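Magdalini Vasilakis starts with the counter. She has been helping people sort out their kitchens for long enough to have a routine, and the routine begins before any cupboard door is opened.

"Everybody wants to show me the pantry," she says, laughing. "I say, wait, wait, let me stand at the counter first! The counter tells me how you cook. The pantry only tells me how you shop."

We talked in December, late in the afternoon, over tea and a plate of very good sesame cookies she had baked that morning. I had come with a list of questions about storage and got through maybe half of them, because she kept jumping up to move something on my own shelves (the salt is in a new place now, and I have to admit it's a better one).

Her big idea is that a small kitchen works when things live where the hand goes looking for them. She calls these spots "stations," and she likes them to be loose. A toast station, a tea station, a board with clear space beside it. The marble counter with the mosaic tile is one she is especially fond of. The toaster oven and the two-slot toaster keep to the left, the bottles and cups run along the back, and the cutting board gets the middle.

"The board is the king," she says. "Give it the best spot and leave it there. If you have to pull your board out from behind something every time you want to cut an onion, you will end up ordering pizza. I did it for years!"

The other thing she loves is a little height. A low wooden shelf or a sturdy box on the counter gives you a second level for a plate of fruit, and the tea can tuck in underneath. She came across the trick at Mekham, the small housewares shop where she used to work weekends, when the owner ran out of table space and started stacking crates.
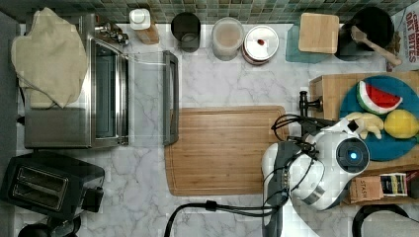
Zundard thinks stations are fine for one cook and hopeless for a family, and told her so at one of her evening classes. Put the tea under a shelf, the argument went, and the kids will have it in three other places by supper.

Magdalini was delighted by this. She still brings it up in class.

"It's a fair point! Children move things. Husbands move things. I move things, and I'm the one who put them there," she says. "So I tell people, don't make it perfect. Make it easy to put back. If it takes 10 minutes to reset the counter at night, you have too much on it. If it takes 2, you'll do it half asleep."

Does she do it herself, every night?

"Most nights. Ask me again after a holiday."

She gets very lively on the subject of containers. Clear jars are her favorite for anything with color in it. Tricolor rotini is her standard example, since a jar of it brightens up a back wall and you can tell from across the room when you're getting low. Flour and sugar she would just as soon hide in something dark and tall. And she always wants one piece on the counter that is there for no reason except that you like it, a little lidded pot or a pretty bowl.

"My grandmother had a sugar pot with a chipped lid, and it never had sugar in it. It had buttons, stamps, a key to I don't know what. I adored that pot. A kitchen with only useful things in it makes me a bit sad."

Then there are drawers. For a long time she didn't give them much thought, until she took on the kitchen of a rental on Magagula Street that had up to 7 people cooking in it on any given evening and hardly any built-in storage. The answer was a freestanding wooden drawer box, set right on the counter behind the cutting board. She has been recommending them ever since.

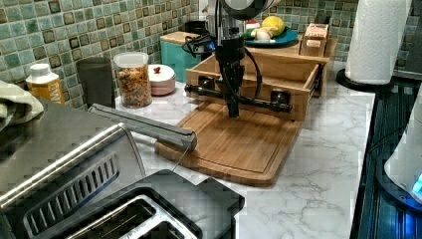
What she looks for first is a handle you can get your whole hand around. Tiny knobs are her pet peeve, especially for anyone who cooks with floury fingers or has sore joints. A bar across the front is much kinder. Next she checks the runners. She likes metal ones, and she will stand in a store sliding a drawer in and out until somebody comes over to ask if she needs help.

"I always say yes, come and listen to this one!" she says. "A good drawer has a nice sound. You pull it and it comes to you."

She also wants the sides tall. Shallow drawers are for silverware, in her view, and a counter drawer should be able to take the awkward stuff: the peeler, the rolled-up bags, the measuring cups that never nest the way they did in the package. Her own is from Cirkar and was bought secondhand with a dent in the back, which she has turned to the wall.

And before filling a new one, leave it empty for a few days, she advises. Whatever you keep reaching for in that time goes in first. The potato masher can wait its turn.

By then the tea was finished, and she was up again, looking at my spice rack.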